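BENCH AND CABLE HANDLING AREA: INSPECTION CHECKLIST WITH COMMENTS
Site: Gatside, ground floor, Larnell wing
Period: February
Inspected by: Ottilie Hofstetter
Comments reviewed by: Tyson Friesen
Ratings: OK / Minor / Action / N/A

Section 1. Access and floor

1.1 Aisle clear to full marked width. OK.
1.2 Floor free of offcuts, ties and stripped insulation. Minor. Cable tie ends found under the supply shelf. Swept during inspection.
1.3 Floor marking tape intact. Action. Tape lifting at the door side for a length of 640 mm. Replace the full run. The last two patches did not hold.
1.4 Exit sign lit and unobstructed. OK.
1.5 Trip hazards from extension cords. OK. The cord noted last time has been removed and the wall outlet is in use.

Section 2. Electrical

2.1 Outlet covers present, no cracks. OK.
2.2 Breaker panel accessible and labeled. Minor. Label for circuit 57 is handwritten and fading. Print a new one.
2.3 GFCI test button. OK. Tripped and reset on first press.
2.4 Test labels on portable equipment current. Action. The Wyss heat gun has no label. Tagged out and moved to the hold shelf until tested.
2.5 Power strips not chained. OK.

Section 3. Lighting

3.1 Light level at the work surface, minimum 300 lux. OK at all measuring points.
3.2 Fixtures secure, diffusers in place. OK.
3.3 Glare on work surface. OK.

Section 4. Work surface and enclosure

4.1 Tabletop stable under hand load. OK. No movement at any corner.
4.2 Tabletop free of splinters, burns and raised grain. OK. Knots checked by hand and found flush. Oil the surface at the next service.
4.3 Enclosure panels fixed, no sharp edges exposed. OK.
4.4 Corner profiles tight. Minor. One fastener took a quarter turn. Recheck next month.
4.5 Edge strip and slotted rail free of burrs. OK. Run a gloved hand along both. Do not use a bare hand for this check.
4.6 Fabric and other soft items kept clear of hot tools. OK. No hot tools are used inside the enclosure. If this changes, item 4.6 must be rewritten.

Section 5. Storage and supplies

5.1 Bins free of cracks, no mixed waste. OK.
5.2 Spool rack anchored. OK. Ostov rack, both wall anchors tested by pulling.
5.3 Tie stock. N/A for safety. One unopened bag of 3000 on the shelf, no reorder needed.
5.4 Cutters returned to holder, blades closed. Minor. One pair left open on the supply shelf. Raised at the shift meeting.
5.5 First aid kit sealed and in date. OK.

Section 6. Cable and wire handling

6.1 Jacket free of cuts, flattening and abrasion. OK on the lengths checked. Inspect over the full length, including any part normally held.
6.2 No kinks or loops tighter than the bend limit on the reel card. Action. Thin cable is being handled with slack in irregular loops. Straighten by hand before coiling. Do not pull a kink out under tension.
6.3 Slack kept on the work surface. Minor. Keep loose strands away from the rail slots and off the table edge.
6.4 Hoses and fixed lines tied back along their run. OK. Ties snug, no pinching.
6.5 Cable held without crushing. See comment below.

Cable held by grippers at the bench:
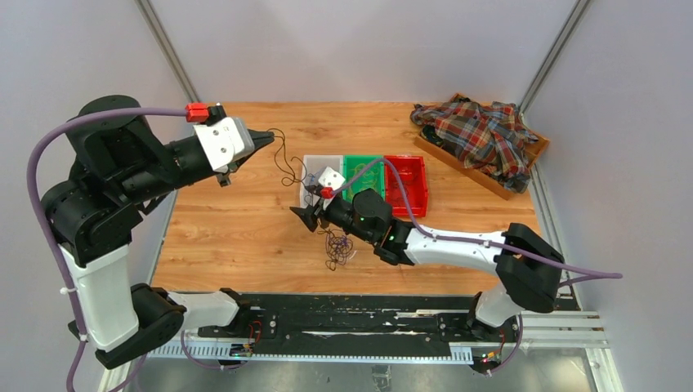
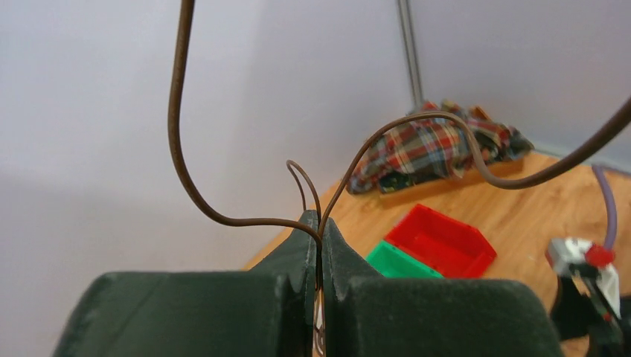
Comment on 6.5 (O.H.): The reel card gives a bend limit and no clamping limit. I have rated this item Minor until we have a number from the supplier. In the meantime, any length that has been clamped is to be run through the fingers afterward and discarded if a flat spot can be felt.

Comment on 6.5 (T.F.): Agreed on the rating. Please add a line to the form for the clamped position, measured from the plug end. Without it the same spot gets held every time and we will not notice the wear.

Section 7. Follow-up

7.1 Replace floor tape, door side. Assigned: Friesen.
7.2 Test or scrap the Wyss heat gun. Assigned: Hofstetter. Scrap if the cord strain relief is loose.
7.3 Print breaker label. Assigned: Friesen.
7.4 Request clamping limit from supplier. Assigned: Hofstetter. Open.
7.5 Revise form, items 6.2 and 6.5. Assigned: Hofstetter. Keep the old numbering so that earlier sheets can still be compared.

Items rated Action are to be closed before the next inspection. Items rated Minor carry over once and are then raised to Action.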